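Zwischenbericht Projekt Pirnlow
Offene Werkstatt Kistanton, Stand 19. September
An: Hannelore Haberkorn
Von: Emil Rainer

Liebe Hannelore,

kurz und leider etwas gehetzt, der ausführliche Bericht kommt mit der Abrechnung im Oktober.

Was läuft: Arm steht und ist verschraubt. Steuerung im eigenen Gehäuse, Not-Aus sitzt jetzt vorne statt hinten (Wunsch von Rosalie Stöckli, war richtig). Referenzfahrt geht ohne Eingriff durch. Greifen von Leisten und Dübelstangen klappt bei langsamer Fahrt, bei voller Geschwindigkeit noch nicht zuverlässig. Testlauf letzte Woche: 25 Griffe am Stück, 3 davon daneben, alle drei bei den dünnen Stangen.

Kabelführung am Unterarm neu gemacht, die alte hat gescheuert. Saqib hat dafür Schellen gedruckt, halten bisher.

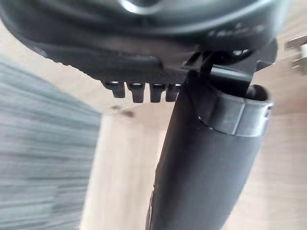
Handgelenk und Greifer sind der Teil, an dem wir zur Zeit am meisten hängen. Kalibrierung der Handkamera muss nach jedem Umbau neu, kostet jedesmal einen halben Abend. Saqib Afridi schreibt gerade ein Skript, das den Ablauf abkürzt. Für die Bilderkennung ist ausserdem nicht ideal, dass der lange schwarze Finger schräg durchs Blickfeld geht, gleich neben der Reihe schwarzer Stifte unter der gelochten oder genoppten Platte. Wird in der Software ausmaskiert, Maske ist erst grob. Gegen das helle Holz dahinter hebt sich der Finger immerhin gut ab, da findet der Algorithmus die Kante fast von selbst. Auf dunklem Untergrund noch nicht probiert, steht auf der Liste.

Was nicht läuft: Kraftmessung. Sensor liefert Werte, driftet aber zu stark. Hendrik Mtshali meint Temperatur, ich tippe auf die Verschraubung. Klären wir nächste Woche, sonst muss ein anderer Sensor her. Bitte noch keine Zusage an Cuvier wegen der Vorführung, erst wenn das geklärt ist.

Geld: ausgegeben bisher 2330 Euro, Belege liegen im Ordner, zwei fehlen noch (Schrauben und das Netzteil, reiche ich nach). Ersatzsensor wären bis zu 25 Euro zusätzlich, geht aus dem Posten Kleinmaterial.

Nächste Schritte:
Maske für den Finger fertig machen
Sensor prüfen, evtl. tauschen
Geschwindigkeit stufenweise hoch
Anleitung für die anderen Werkstattnutzer, Rosalie fängt damti an

Offene Frage an dich: Dürfen wir den Posten Reisekosten umwidmen? Brauchen wir nicht mehr, und eine zweite Spannvorrichtung wäre sehr nützlich. Kurze Antwort per Mail reicht.

Gruss
Emil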